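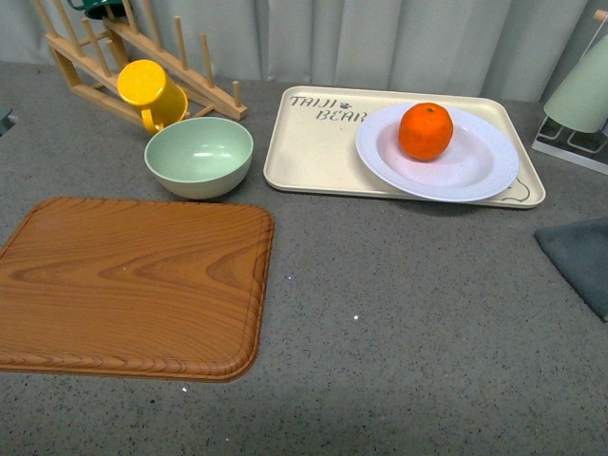
*Kitchen counter setup - tangerine on the plate, mug in the rack*

## Setting up the tangerine task (Caron bench)

For anyone in the club who missed Wednesday. Do this before you touch the arm code.

1. Curtain closed all the way. Daylight messes up the color threshold.
2. Dish rack at the back left, set diagonal. Yellow mug leans on the dowels, handle toward you.
3. Green bowl upright in front of the mug. Leave a gap - the planner hates touching objects.
4. Cream tray, then the plate on top of it. Plate can cover part of the lettering, doesnt matter.
5. One tangerine on the plate. Stem up if it'll stay.
6. Wood board stays clear. That's the drop zone.

Now start Fesik and load the `gikomier` config. Speed limit is 800 in there, leave it. If you're new drop it by half and put it back after.

Run 20 picks, plate to board. Reset by hand every time, same spot. Log misses too, not just the good ones!! Last batch was useless for that reason.

**Common problems**

- Fruit rolls off the board - release height too high. Go down 2 mm and retry.
- Orange blob found on the board insted of the plate - wood is too close in hue. Raise the saturation floor, re-save.
- Arm stops halfway - joint limit. Slide the tray closer.

Nalville meet is in April. Need clean logs before then - upload same day pls.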